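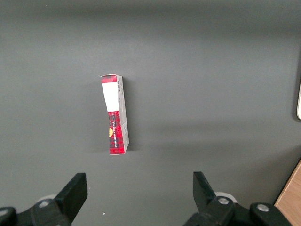
December 28, 2024

So the holidays are over and I'm still finding tartan everywhere! I've been going through the gift drawer (the one under the phone charger, if you've ever visited) and it's amazing what gets pushed to the back. Red plaid boxes are my weakness – I see one on the shelf at Puketham and it just ends up in my basket. The slim ones are the best because they slide in next to the ribbon.

My plan was to be done in 10 minutes. I spent 31, mostly reading old gift tags. The gray paper from Karka is staying, the squashed bows went out, and anything still in good shape gets saved for birthdays in June. I do want a proper divider for that drawer, so if you've tried the Brender ones, tell me in the comments!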